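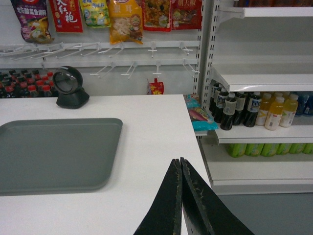
Vol. 8, p. 94

Checkout automation in small shops

Checkout automation is the use of robots and scanners for work that a cashier does at the counter. A typical station keeps the usual counter, with a barcode scanner and a tray, and a robot gripper works above it. Snacks and drinks stay on hooks and shelves close by.

The Deretier shop in Vestitside began its trial in August. According to the manager, Marlene Toledo, no cashier was dismissed, but the duties were changed. The staff now spend more hours on filling shelves, checking dates and helping older customers. Haruto Sekiguchi, a cashier there, reported less pain in the wrist, but also fewer talks with regular customers. The question of pay for robot supervision remained open.

See also: Self-checkout; Shelf stocking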